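Section 3. Recording a garment task with the hand-held grippers

This section replaces the one-page sheet from September. The old sheet promised that anyone could collect usable folding data in an afternoon. Plan for longer than that.

Before you start
1. Read the number on the label of your gripper and write it in the log. The label is upside down when you hold the gripper the normal way, so check it twice.
2. Look through the slots in the yellow fingers. Lint in there should come out.
3. Pick a garment that stands out from what it lies on. A mustard-yellow sweatshirt on a tan mat is fine. 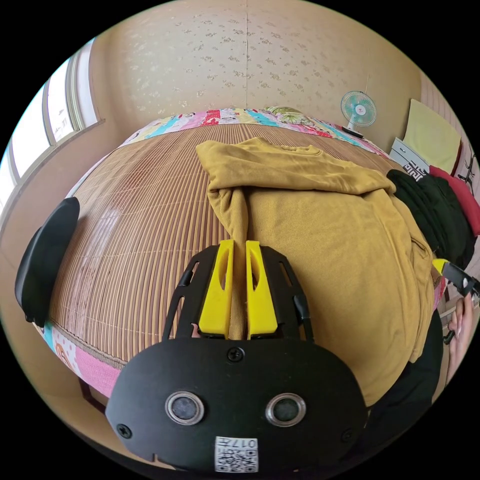 Waster Project – Czarnecka Student Robotics Club

4. Bring the fingers down on either side of a fold and close them. Take a fold you can see. Students like to go for the corner because the demo videos do, but a corner is harder to find in a crumpled garment and we have yet to see proof that it trains a better arm.
5. Hold the second gripper in your other hand and keep it in reach of the garment.

NOTE: The Brostholm handbook says that 525 clips are enough for one garment. It does not say enough for what. Our log stands at 747 and we would not bet a lunch on the result.

6. Lift or pull at the speed you would use with your bare fingers. Slow, careful motion looks good on playback and teaches the arm to be slow.

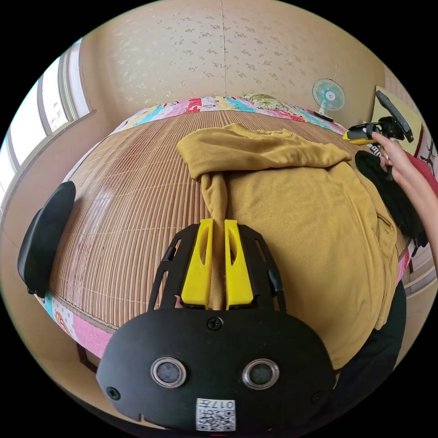
7. If the fabric slips, keep recording and grip again. Mark the clip "slip" in the log. Do not delete it.
8. Stop when the garment is flat or when you have given up. Write down which.

CAUTION: Keep loose sleeves and cords away from the fingers. Do not squeeze past the point where they stop.

CAUTION: The Fultus upload tool shows a green check when the file arrives. The check says nothing about whether the clip is any good. Clip 1873 on the shared drive has a green check and no sound, no log entry and no garment.

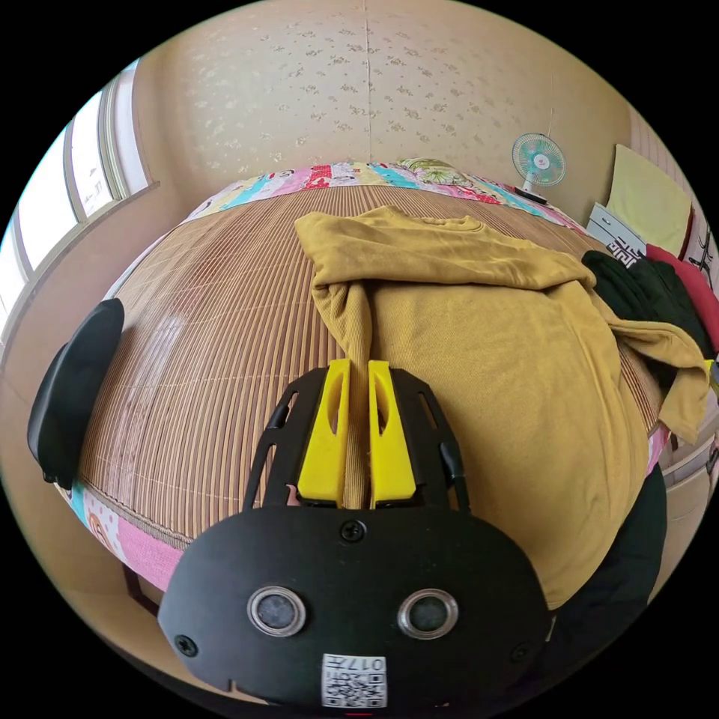
9. Mess the garment up again before the next clip. Really mess it up. A sweatshirt that always starts in the same heap gives you the same clip over and over, and the totals on the club page will look far better than they are.
10. Take a break after 3 clips. Tired wrists twist the gripper and you won't notice until playback.

If the trained arm later folds one sweatshirt in front of parents, write that down as one sweatshirt. Try a different color and a different surface before telling people it can fold.

Print this page | E-mail this page

Questions: ask at the club bench. © Czarnecka Student Robotics Club. Back to top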